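4.2 Where entryway storage gets placed

We asked 62 households in Wollilby to build one storage piece for the front entrance from a printed plan. The plans covered a wall-mounted coat rail, a bench with a lift-up seat, and a narrow umbrella stand. Households kept a short log for 15 days. Of these, 13 moved the piece at least once, and 10 of those moves were from the hallway to a spot just outside the door. Bezerra found the same shift in her earlier work on rented homes.
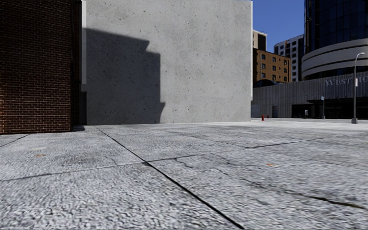
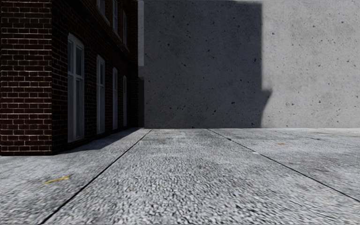 Figure 3. Brick and concrete walls in the rendered outdoor set.

Most of the logs gave lack of floor space as the reason for a move. The bench was moved more often than the other two pieces, and people who moved it usually left it there until the end of the log. Fixing was the main problem outdoors. The rail plan assumes wood studs, and it gives no screw type for brick or for plain concrete like the large gray wall in Figure 3, so several builders leaned the rail against the house and left it unfixed. A second version of the plan, drawn up by Vanderleia Bezerra in July, adds a page on wall plugs and drill bits. It was not tested in this round.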